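Home | Cars | Tires | Care & Cleaning | Garage | About | Contact

14th August
By Viera Trnka

Okay, so the Brekine battery maintainer. I've had so many messages asking which one I sell and whether it's the same one I use on my own car, so I've finally sat down to write a proper page for it. Yes, it's the same one! Mine lives on a hook by the garage door and it gets more use than my vacuum does.

If you drive every day you probably don't need one. I'll say that up front even though I'd love to sell you one. A daily commute of decent length keeps most batteries happy. It's the second car, the convertible that only comes out when the sun does, the pickup you keep for hauling stuff, those are the ones that sit there for weeks and then go click when you turn the key. My little Skaketti hatchback did that to me twice in one winter (both times with groceries to get, of course) and that was when I started looking at maintainers.

The Brekine is a 2 amp unit. That's small, and people email me worried that it's too small. It won't bring a totally flat battery back in time for work, so please don't buy it for that. You plug it in, leave it overnight or all weekend, and once the battery is full it drops down and just keeps it topped up. I've left mine connected for most of a month with no trouble at all. It works with regular 12 volt lead acid and AGM batteries. Lithium, no, you want the other model for that and I don't carry it right now.

What comes in the box: the maintainer, a set of clamps, and a ring terminal lead that you can bolt on and leave there. Use the ring lead! I messed around with the clamps for ages before I bothered to fit it, and now I plug in through the grille without even opening the hood. The cord on the wall side is long enough for my garage, but I have an outlet right by the front bumper, so measure yours first. The little plastic cap on the lead is kind of stiff when it's new. It loosens up.

There are two lights on the front. Yellow is charging and green is done, and if the yellow one blinks the clamps are on backward or not making good contact. Nine times out of ten it's crud on the terminals. Brush them off, try again.

I used to stock the Koutsoukos one as well and people still ask for it. It was a good charger, a bit heavier, with a fan that hummed, and it cost more. I stopped ordering it when the last batch came with a shorter warranty. If you already own one, keep it, there's no need to switch.

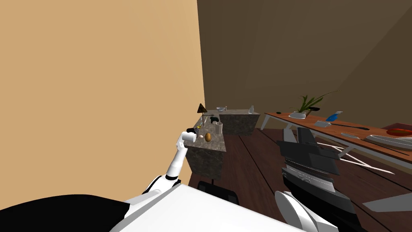
Beige wall, dark plank floor and a white robot arm by the counter.

Shipping is free inside the lower 48 and I usually pack orders the same evening, unless it's a Friday, and then it's Monday. Returns are fine for any reason as long as the clamps aren't all greasy. The warranty is 2 years and it goes through me, so you email me and I sort it out, no forms to mail anywhere.

Oh, and a few of you asked about extra ring leads for a second car. I have those too, just add one in the notes when you order and I'll send you a total before I ship anything. The longer extension lead is out of stock and should be back before the end of August.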